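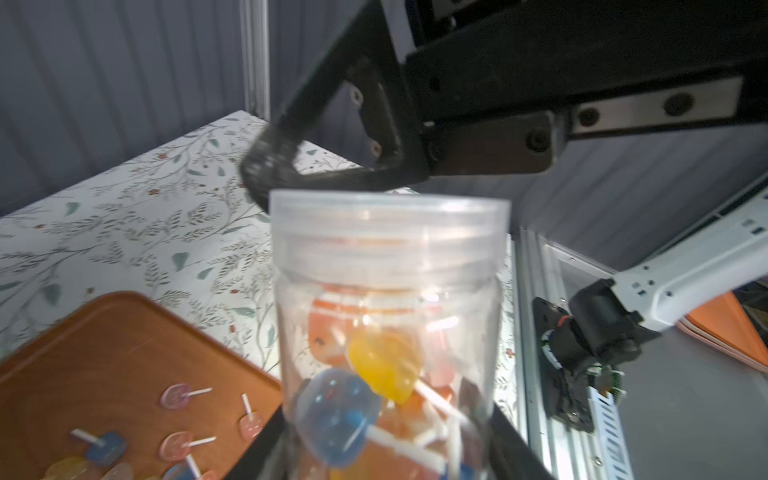
Forty Summers Behind the Counter

2 min read

Nele Rothe answers the door of her shop with flour on one elbow and a pencil behind her ear, and before I have my coat off she has asked whether I ate breakfast. I hadn't, so our talk about Sperling, the little corner store she has run for most of her adult life, begins with toast.

"My uncle Ottmar had it before me," she says. "Ottmar Frerichs – people still ask for him. He sold everything, string, soap, herring, candy by the piece. I came to help out one August and I suppose I am still helping out."

She was 19 then and meant to study languages. She still learns a little of whatever her customers speak, and keeps the words in a school notebook under the register, where she can get at it quickly when someone comes in with a greeting she has forgotten how to return.

I ask what the children buy now. She laughs and pours more coffee, though my cup is nearly full.

"The same as ever! They stand there with their coins getting warm and they can't decide. You must never hurry them. A grown-up who is slow makes me itch, I admit it, but a child choosing candy is doing serious work."

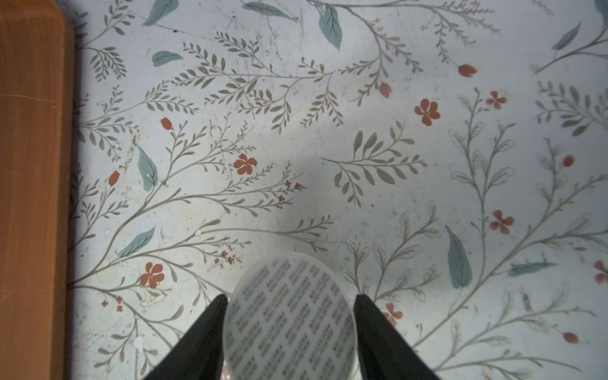
The lean years came when the big market opened out by the highway. Her neighbor Farhad Ansari, who repairs shoes two doors down, talked her out of selling. "He came over with the bill for my new awning and said, you can't leave, you've only just got shade." She pauses over that one for a while, smiling at the window.

These days she opens later and closes for a long lunch, and the shop smells of coffee and floor wax. Her nephew Torben Meinecke does the ordering on his phone. She checks it all again on paper, and he lets her.

Will he take over? "Ask him," she says, and goes to see who has rung the bell. It is a man wanting birthday candles, and then his sister, and then it is noon and I am sent home with the rest of the loaf.

54 shares | 2 comments

Recent stories
Pascal Schmieder on tuning old pianos
A walk along the Vavamia canal
The last ferry to Ultton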